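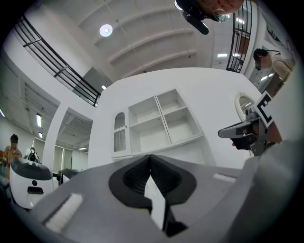 Fig. 1. Gripper tools in use near a white cabinet with open shelves.

Planning and Buying Automation Equipment
Notes for session 3 – What goes on the equipment list

Last session we got as far as deciding whether to buy at all. Today I want to get into the list itself, and I'm going to start with the hand-held grippers, as that's where most of your draft budgets came in low. You priced the tool and stopped there! I did the same thing on my first request, so no hard feelings, but let's fix it before the January round.

A gripper is one line. Now write down everything that has to be there before a person can pick it up and do a full morning with it. You'll want marker cards or cubes (they get scuffed, so order spares), replacement pads and fingers, chargers, storage, a computer to put the recordings on, and somebody's hours for setup and checking. In the worksheet I use two made-up-to-order quotes for the same kit, one from Fogh and one from Rerken. Fogh wants 2287 dollars for a pair with spares included. Rerken wants 875 dollars per hand and sells every spare separately. Work out the pair price for both, then add a year of pads, and see where you land. I'm not giving you the answer, bring it to class.

Next, the room. People forget the room. If your workers are going to open drawers and handle tools, you need furniture with drawers and you need the tools.

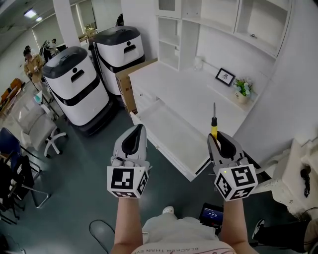 A screwdriver costs next to nothing, but a whole box of small household things adds up, and so does a cabinet you don't mind getting scratched. Put the furniture under its own heading. At Dultgate our purchasing office wanted it kept apart from the machines, and I spent an entire afternoon splitting one order into two – please learn from me.

Then there's floor space. If you already own service robots, they have to stand somewhere while people work, and so do the chairs and the boxes things came in. Draw the room on paper with everything in it and leave walking space for more people than you think you need.

Some rules I use myself:

Add 15 percent for parts and repairs in the first year.
Ask for delivery time in writing, for the spares too.
Buy one pair first and use it for a few weeks before you order the rest.
Write the name of the budget line next to each item, even the cheap ones.

For next time, read the Ito case in your packet (the shorter version is fine) and redo your own list with the headings tools, spares, room, people. One page, please. If you're stuck on hours, put in a guess and mark it as a guess, and we'll go over those together at the start.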